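Church hall in Folska told to stop Sunday prayers after complaint

May 3, 2020

I've been writing bits and pieces about small congregations for a while now, and this week's news comes from Folska, where the little fellowship on the Tikkanen road has been told it can't use its rented hall for worship any more.

The letter came from the town office. It says the building is down as a meeting room and that prayers and singing count as a change of use. If they carry on, they could be fined 600 a time in local money, and that's a lot for a group that mostly lives off potatoes and fishing.

I rang Tanvir Jayasinghe, who leads the fellowship, and he was calmer than I would have been! "We've prayed in that room for years and the office has always had our rent," he told me. "In February a man from the next street said we were trying to convert his children. We have never met his children."

The hall is shut at the moment anyway, like most places of worship, so the members are praying at home and ringing one another up. But they've been told the ban will stand when doors open again, and that's what worries them. There are roughly 200 of them, spread out as far as Wondov, and the nearest other church is over the hills in Sanedano – two buses, if the second one turns up.

A petition went in on Thursday with 385 names on it. Quite a few came from neighbours who don't belong to the church at all, and I was very glad to hear that. The town office told me it had received the petition and would reply in writing, but wouldn't give me a date.

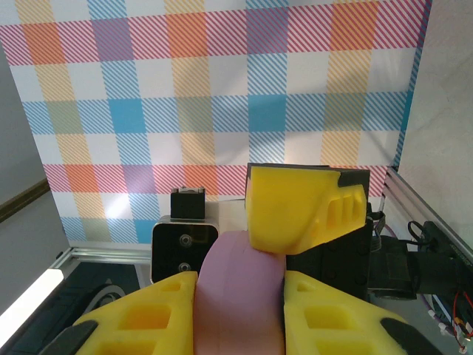

What happens next

The fellowship has until the end of the month to appeal. It costs 2,000 to lodge one, and Tanvir says they've got a bit over half of that so far. A lawyer in Sanedano has offered to do the paperwork for nothing. I'll ring him again next week and put up whatever I hear.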